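Ticket: chopstick cups, meeting room
Site: Tapley
Opened: 1 Apr 2025
Status: open, waiting on supplier
Priority: low (was medium)

Problem
Paper cups from the Nement delivery keep going over once chopsticks are stood in them. Cup too light, sticks too long. Happens mostly when someone pulls one out at an angle. We've got nearly 2,000 of these cups so would rather not bin them.

Log

1. Checked the chopsticks first. Wooden ones, Greteck, box of 1,000. Not warped, same length as the last lot. Not the sticks then.

2. Tried a full cup, packed tight. Stays up but you can't get one out without dragging three more with it. No good.

3. Swapped to the Prilla cups, wider base. Better -- but only 2 left in the cupbord and they're wanted for the kitchen.

4. Moved off the bare wood and onto the small table with the dark brown cloth. Cloth has to be pulled flat first, any ruck under the base and it rocks. Pink cup, white rim, just a few sticks in it, leaning whichever way they like.

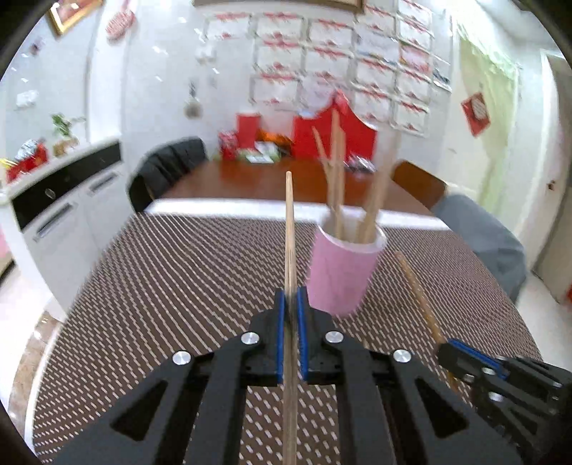 5. Coin in the bottom of the cup. Works, looks daft. Keeping as a fallback.

6. Asked Nement if they'll change the unopened 700 for the heavier sort. No reply yet, will chase thursday.

For now
Few sticks per cup, top up as you go. Cups on the cloth table only pls. Don't stack them -- the rims bend.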